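# Free tickets for a sketch show recording: is "priority" worth paying for?

**Oleksandra Polishchuk**, posted 25/06/2026

I've applied for two free tickets to the Turkell sketch show, recording at the Govcombe studios. The confirmation came through Hordiienko, who seem to handle audiences for half the comedy on telly. In small print at the bottom it says the ticket "does not guarantee admission". Then, in much bigger print, it offers me "priority entry" for £8 a head.

So I've got a free ticket that may not get me in, and I can pay to make it more likely that my free ticket works. I went to a panel show years ago and we queued outside for ages, then got sent home with a voucher for a different panel show. I'm not keen to repeat that with my sister, who is coming a long way by train.

Has anyone bought the priority thing, and did it get you through the door? I'd also like to know whether they record the musical guest on the same night, as the email is very careful not to say. And what do they mean by "smart casual, no bold patterns, no hats"? Do they really turn people away for clothes?

---

**Vsevolod Onyshchenko**

Yes, went in December, it was brilliant!! Get there early and you'll be fine. We didn't pay for priority and got seats near the front. The warm-up man was funnier than the show tbh. No band when we went but there was a big cardboard moon.

---

**Yevhen Kuzmenko**

I'd take "get there early and you'll be fine" with some salt. It was fine for Vsevolod on one night in December, when half the ticket holders had colds or office parties.

The Govcombe main studio seats 593 with the sketch show set in. A friend who did a few shifts on the door told me they sent out 1,170 tickets for the recording she worked. I can't prove that figure and Hordiienko certainly won't publish theirs, but it fits what I've seen in the queue. Free audience tickets are over-issued everywhere, and plenty of people never turn up. On a good night everybody gets in. If the guest host is somebody popular, a lot of people don't.

As for priority, read the terms before you pay. When I last looked, it bought you a place in a separate queue which is let in first, "subject to capacity". It didn't promise a seat, and guests of the production go in ahead of both queues. I paid once. We got in, but so did every person I could see in the ordinary line, so I can't say what my money did. I also asked what happens to it if you're turned away and got a reply about how much they value my feedback. Ask them in writing before you hand anything over.

On clothes, it's mostly about what shows up on camera when they cut to the audience. Narrow stripes can shimmer, big logos are a nuisance, and a hat blocks whoever is behind you.

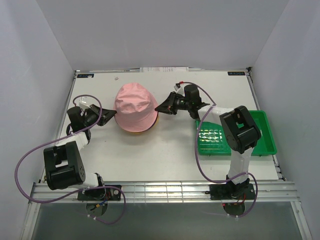

*A pink bucket hat.*

I've never seen anyone refused for what they had on. I have seen people moved to the side seats, and one chap was asked to turn his T-shirt inside out. Wear something plain and take a jumper, as it gets chilly in there once the doors shut.

With a long train journey involved, look up the last train home before anything else. My recording overran by an hour and they don't like you leaving between sketches.

---

**Bent Þrastardóttir**

Mostly agree with Yevhen, though I'd treat the door friend's number as gossip until someone produces a bit of paper.

On the music: they normally record it separately, in the afternoon, with a small crowd of 30 or so stood close to the stage. It's then cut in so that it looks like the same evening. If your email doesn't mention a band, assume you won't see one. The opening sketch may well be done out of order too. At ours it was the last thing they recorded, and the host still came bounding on as if we'd only just sat down.

If your sister mainly wants to see the programme, it's on Lokandale the following week. Their version had two sketches missing compared with what we sat through, and I doubt we'd have missed either at home.

---

**Oleksandra Polishchuk**

Thanks all. I've emailed Hordiienko about refunds and had an automatic reply offering me priority entry. Not paying until a person answers. Sister says she'll come regardless but wants lunch first.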